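Wall Hooks and Black Fittings: Which Tips Are Worth Your Time

Filed under: Around the House, Small Fixes 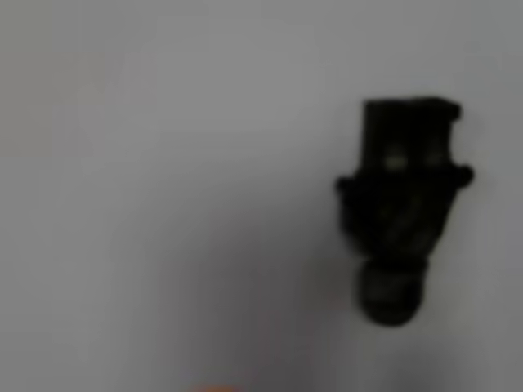
I have been collecting advice on small dark hardware for a few years now, mostly by having it forwarded to me. Cable clips, hooks, cabinet catches, the odd little black part that came with something and never went back on it. Everyone has a trick. I tried a good number of them in my own kitchen and hallway, and my opinion of tricks has not improved.

Toothpaste for scuffs on black plastic

No. It leaves white paste in every seam and you will be picking it out with a toothpick. On anything shiny it also dulls the finish. Warm water, a drop of dish soap and an old soft toothbrush did as well on the same marks. If a scuff is still there after that, it is probably a scratch, and a scratch is staying.

Olive oil to "bring back the black"

It looks great for an evening. Then it collects dust. Fadwa Berrada swears by it for her stove knobs, and I have seen her stove knobs. A wipe with a barely damp cloth is less exciting and you can touch the knob afterward.

Stick-on hooks

The Kollard packet I bought says each hook holds 4 pounds. Maybe on glass. On my painted hallway wall I wouldn't trust one with more than a dish towel and a set of keys. What did help:

Wipe the wall with rubbing alcohol first, and test a hidden patch in case the paint comes up with it.
Press for a full minute. The packet says 30 seconds.
Leave it alone overnight before hanging anything.
Keep them out of the bathroom entirely.

To get one off, warm the pad with a hair dryer on low and work dental floss down behind it with a sawing motion. I expected this to be nonsense and it works. Pull slowly, or you get a coin of bare drywall to paint.

The magic eraser

Fine on a scuffed wall, if it's a flat pale gray that you don't mind going slightly shiny in one spot. Bad on glossy black parts. It is a very fine abrasive, whatever the box calls it, and it will haze them.

Boiling water for bent clips

Sometimes. Hot tap water for a few minutes softened a bent cable clip enough to push it back into shape, and I held it under the cold tap until it set. A second clip snapped at the same place it had bent. Try it on a part you can replace.

Mystery parts

The usual advice is a labeled jar for each room. I did that for one spring and ended up with 7 jars and no idea what was in any of them. Now there is one box. Each part goes in a sandwich bag with a slip of paper saying where I found it and the month. If it's still in there a year later, out it goes. I have regretted this once, over a Furnedier shelf peg, and a replacement was cheap.

Comments

Arnel Yap: The floss thing took paint off my wall too. Flat paint, though.

Honeylyn Salazar: Does the alcohol step matter on tile? I skipped it and mine have been up since March.

Reply from the author: Tile is easier. I'd still do it near the stove, where there's grease.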